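Lists > Manipulation Learning > Collecting demonstrations

From: Gillespie Tosh
Date: Friday, May 16, 2025
Subject: Re: [manip-demos] How many demos before you train on a new station?

> We have our first 21 demos of the Vilent drawer task and I'm
> itching to train on them. Is it worth it at that size, or do we
> wait? Also, how much do you change between episodes? Our
> operators keep everything in the same spot and the replays look
> almost identical.

Train on them! Seriously, do it this afternoon. A policy from 21 demos will probably be bad, but it will be bad in a way you can learn from, and you'll find the dumb problems (swapped camera streams, a gripper signal that lags, one joint logged in degrees) while fixing them is still cheap. We waited until March to run our first training on the Arroyo station and then had to throw out a whole batch where the gripper state was logged late. That stung.

On your second question, yes, change things, and more than feels natural. We're at 357 kept episodes on the workstation teardown set now, and the ones I'm happiest with are the messy ones. Same chassis on its side, but we nudge it, turn it a little, leave the cables where they land. The bit we're working around this week has the socket open and the memory slots bare, with the graphics card still in: 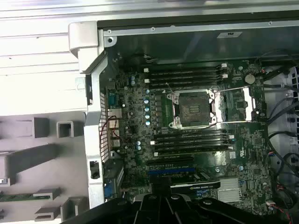 Wrist view, teardown station. Socket open, all DIMM slots empty, Quadro still seated.

What I love about this view is how much there is for the model to get confused by. The upper and lower slot banks look so alike from the wrist that our first policy would pick one bank and go for it no matter which we'd asked for. I'd have never guessed that from the overhead camera! So now each session mixes upper-bank and lower-bank starts, and the task label says which bank in plain words. Loose wiring is the other big one. Please don't tidy it before every take, or your policy will only know tidy wiring.

A few habits that have paid off for us:

- Write the start state into the episode notes before you move the arm. Afterward you will not remember.
- Keep the recoveries. If the operator misses a latch, backs off and gets it on the second try, that's gold. We used to delete those and I still wince.
- Stop at 14 episodes per operator per sitting. Past that the motions get fast and lazy and you can see it in the plots.
- Hold out one whole session for testing. Random episodes from the same session are too easy.

We replay every episode at double speed before it goes in. The Grunder viewer is fine for this, although it still drops the last few frames for me on long recordings. Has anyone got a fix? I tried the patch from the Ornlow folks and it helped on one machine and did nothing on the other.

If you send me 9 or so of your drawer replays I'd be glad to look through them over the weekend. I want to see what the handle looks like from your wrist mount, and whether the fingers cover it on approach. Ours block a fair bit of whatever we're reaching for, and I'm still going back and forth on adding a side camera.

Gillespie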